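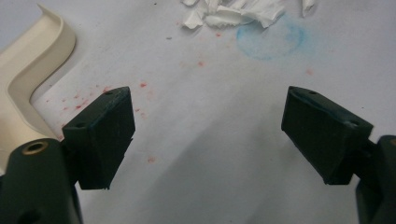
Tuesday, late evening

Today I finished the order for the Cirkus shop, and my neck is stiff like a board. Twenty bracelets, all on elastic cord, all with the same glass beads from Bitier. When I started in the morning I thought I would be ready by lunch. I was ready at ten past six.

The problem was the knots. On the first three bracelets I used the knot I learned from my aunt, and it slipped when I pulled. So I cut them open and began again with the surgeon's knot and a small drop of glue. One of them jumped out of my fingers and the beads ran under the heater. I found most of them. Two are still there, I think, and they can stay until spring cleaning.

In the afternoon Ming-te Liu called to ask if I want to share a table with him at the Trirkside market in February. The table costs 103 for the weekend, and we would each pay half. He sells silver rings, I sell beads, so we would not take customers from each other. I said yes, and then I worried for one hour if I said it too quickly.

After dinner I did my accounts for the year. I spent 1,379 on materials, and I do not want to write here how much of it was for beads I have never opened. There is a whole drawer of them. Mrs. Grímsdóttir at the supply store always tells me, "Buy the color when you see it," and I always obey her.

Tomorrow I must order more elastic cord, the 0.8 mm, and answer the lady who wants her necklace shorter by two beads. I also have to write price tags. My handwriting is bad, so maybe I will ask my sister.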